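Search this site Search Go

Week 6 – Retail layout and shopper flow
Notes for the Saturday group, typed up from the board. Slides come later, once Tâm Lã has fixed the last two.

Recap from last week: footfall vs. conversion. Footfall = people in through the door. Conversion = people who buy. A shop can be busy and broke. Remember the Grundach shoe store, full every lunch hour, tiny takings, half of them sheltering from rain.

1. Layout types

Grid. Supermarkets, drugstores, hardware. Long parallel aisles, shelves both sides. Cheap to stock, easy to learn, dull. Shoppers who know the store move fast and skip most of it.

Loop (racetrack). One main path that brings you past every department and back to the registers. Furniture stores love it. Good for browsing, bad for someone who wants a single light bulb. Shortcuts have to exist – fire rules, and also people get angry.

Free-flow. Boutiques, gift shops. No set path. Needs strong displays or people drift in and drift out again.

Most real stores mix these. Rondport, the case from the reader, is grid for groceries and free-flow for clothing, with a kind of half loop joining them. Draw it yourself before you look at the plan on page 14, it helps.

2. The entrance

Decompression zone – first few steps inside the door. Eyes adjusting, people putting away keys, phones, umbrellas. Signs here mostly get missed. Baskets too! Move the stack farther in and more get picked up. Yatziri Villalobos tried this at the Gredville garden center in May: same baskets, moved in past the mats. Her write-up is in the folder, read it, it's short. Note she only compared two weekends so don't lean on it too hard in your essay.

Drift to the right. Lots of textbooks say shoppers turn right on entering. Evidence is mixed, depends on where the door is, where the registers are, where the crowd is. Write "often" in the exam, not "always".

3. Dwell time

How long someone stays in a zone. Longer usualy means more spending but careful – a long wait at the deli is dwell time too and it sells nothing. Split it:
– browsing
– choosing
– waiting
Only the first two are worth having more of.

How to measure by hand: pick a spot, pick a zone, follow 30 shoppers one at a time, write down entry and exit. Do not follow people around. Stand still. Tell the manager first, last year somebody didn't.

4. Sight lines

What can you see from the door? From the end of an aisle? Low fixtures in front, tall at the walls. A tall display in the middle kills the view to the back wall, and the back wall is where the milk is (or the sale rack). Mahmoudi's rule for small shops: the customer should see one reason to walk to the rear. One, not six.

End caps – the shelf ends facing the main aisle. Best space in a grid store and usually charged to suppliers. Change them often. Regulars stop seeing a display after a few visits.

Eye level: adults and kids have different eye levels, cereal makers know this very well.
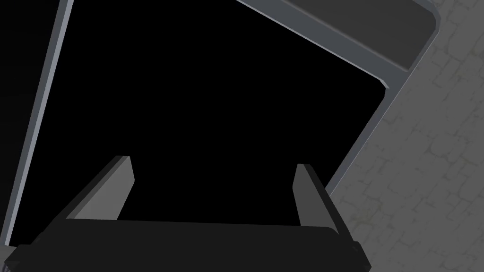 5. Registers and lines

Single line feeding several registers feels fairer than one line each, even when the wait is the same. It looks longer though, so some people walk away at the sight of it. Trade-off, discuss both sides, no single right answer wanted.

Small items by the line: gum, batteries, cards. Cheap enough not to think about. Too many and the line narrows, strollers and wheelchairs get stuck. Check aisle width againts your local code, don't guess.

Assignment

Visit one store, 20 minutes minimum, quiet time of day and then again at a busy one. Sketch the floor plan by hand, rulers not needed. Mark entrance, registers, main path, two dead spots. Then 100 words on each dead spot – why is it dead, what would you move. Nothing that needs building work, only shelves, signs, stock.

Marks go mostly on the reasoning, drawing counts for little. Hand in before the next session, paper or email both fine. No chain coffee shops please, we had so many last time.

Reading: chapter 4, and the Rondport case again if you skimmed it.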